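Small things, picked up at home

The researcher from the Bradwood group poured the tea before she would talk about results, and then she talked for an hour. Her team collects demonstrations with hand-held grippers in people's own homes, 708 of them so far, and she is very fond of the untidy ones. "We began with blocks on a bench, and the policy learned blocks on a bench," she said, laughing.
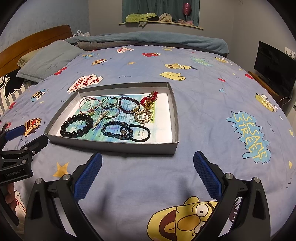 "Bracelets were my idea, and I was rather unpopular for it," she went on. "A string of beads changes shape the moment you lift it, you see, so you can't plan on it staying put." On jewellery the trained arm now manages 74 per cent of its picks, and she would dearly like more hair clips.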